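Home Shop Forum > Machine Tools > Maintenance and Storage

Thread: Storing spare gears and chuck parts in an unheated garage

offset_tailstock
Member
Posted February 23, 2018

I have a Fusari bench lathe and a drawer of spare change gears, backplates and chuck parts that get used a few times a year at most. The garage is detached and unheated. The machine itself stays clean, mostly from regular oiling. The spares do not. Every spring I find a light brown film on the parts that were clean in the fall.

Current method: wipe with way oil, wrap in shop towel, put in a wooden drawer. Relative humidity in there sits near 70 percent for most of the winter according to a cheap gauge I haven't calibrated.

Options I am considering:

Zultex wax film spray
Dijkstra VCI paper in a closed box
A rod heater in the cabinet
Moving everything into the house

The last one is not popular with the rest of the household. What are people using for small steel parts that have to go back into service without a lot of cleaning?

gibscrew
Senior Member

Stop wrapping them in shop towel. Paper towel and cotton wick the oil off the surface and then hold moisture against it. Some of the cheap ones also have residue from processing that doesn't help. The oil goes into the towel, the towel takes up water from the air, and you have built a humidifier for your gears.

Way oil is also a poor choice. It is made to stay put on a sliding surface and has some rust inhibitor, but it is a lubricant first. A dedicated preservative oil leaves a film that stays where you put it for a season or more.

Wooden drawer: what species? Oak gives off acetic acid and will rust steel by itself in a closed space.

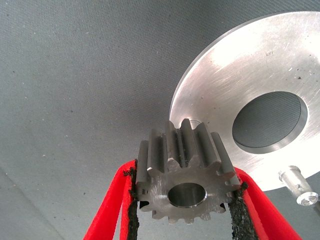

I keep mine in plastic tackle boxes with a sheet of VCI paper above and below the parts. Replace the paper once a year. Clean the parts with mineral spirits first and handle them with gloves afterward. Fingerprints are salt, and salt under an oil film will keep working all winter.

offset_tailstock
Member

The drawer is oak. I had not considered that.

Does the VCI paper need to touch the parts?

gibscrew
Senior Member

No. It works by vapor. It does need to be close, within a foot is the usual guidance, and the container has to be reasonably tight. An open shelf with a sheet of VCI paper on it is an open shelf.

deadcenter_4mt
Member

I disagree with most of this. The paper works, but you are treating the symptom. The problem is surface temperature. Warm damp air comes in on cold iron and the water condenses on it. Say a front arrives in April and the outside air goes to 57 degrees while the castings are still sitting near freezing. The dew point of that air at the humidity you quoted is in the upper forties, so every bare surface in the garage gets wet. You can see it on a surface plate as a haze.

Keep the metal a few degrees above ambient and it does not condense. I have a Lunlow rod heater in the bottom of a steel cabinet, rated 23 watts, left on from fall to late spring. No paper, no wax, a light wipe of oil and that is all. No rust on anything in there so far.

gibscrew
Senior Member

A heater is fine in a closed steel cabinet. It does nothing for the oak drawer except drive more acid out of the wood.

It also stops working when the power does. A container with VCI in it does not care.

deadcenter_4mt
Member

Agreed on the oak. On power, the cabinet takes hours to drift down to room temperature after an outage, and I would notice before that. The draw is about what an old night light pulls times a few. I have not been able to find it on the bill.

My issue with VCI is that people trust it past its life. The paper has no indicator. Open the box twice a week and it is spent long before the year is up.

slowfeed
Member

Adding a data point on the wax. I used Zultex on a set of parallels and a spare backplate for 2 winters. Protection was good. Removal was not. On flat surfaces it comes off with mineral spirits and a rag. In gear teeth, T-slots and scroll threads it needs a brush and some patience, and whatever is left in the root of a tooth picks up grit once the gear is running. I would use it on a vise that is going away for years. I would not use it on change gears.

Oil choice also depends on how you lay the parts out. Flat in a tray, oil drains to the bottom face and the top face goes dry first. I turn mine over at midwinter when I think of it.

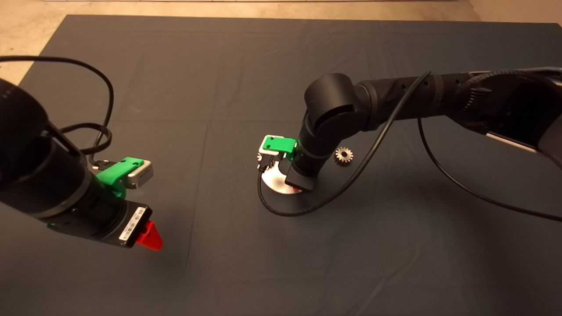 The other thing that gets missed is bores. People wipe the faces and the teeth and leave the bore bare, then wonder why the gear is tight on the stud. A cotton swab with oil through the bore and along the keyway takes a few seconds per gear.

offset_tailstock
Member

The bores are where mine are worst, so that fits.

Is there any concern with VCI on brass or bronze? A couple of the bushings are bronze and live in the same drawer.

gibscrew
Senior Member

Depends on the paper. Ferrous-only grades can stain copper alloys. Multi-metal grades are sold for mixed parts. Check the Dijkstra data sheet for the grade you are buying. If it says ferrous, put the bushings in a separate bag.

deadcenter_4mt
Member

Or use a heater and skip the compatibility chart.

millvise_b
Junior Member

Would silica gel do the same job? I have a bag of the color changing type.

slowfeed
Member

In a box with a gasket, yes, until it saturates. In a drawer, no – it will try to dry the whole garage and be finished in a day or so. Bake it out per the label when it changes color. Don't let the beads sit directly on bare steel.

Don't mix it into a VCI box without reading the instructions either. Some makers permit it and some don't.

offset_tailstock
Member

Plan for now: everything out of the oak drawer, mineral spirits, preservative oil including bores, gasketed plastic box with multi-metal paper. Chuck jaws and backplates are too heavy for the box, so they go in a steel cabinet with the rod heater. I will put the gauge inside the cabinet for a week with the heater on and a week with it off and post the readings.

deadcenter_4mt
Member

Calibrate the gauge first. Wet table salt in a sealed bag with the gauge, leave it overnight, should read 75 percent. Those cheap ones can be off by ten points either way.

gibscrew
Senior Member

Also write the date on the VCI paper with a marker when you put it in.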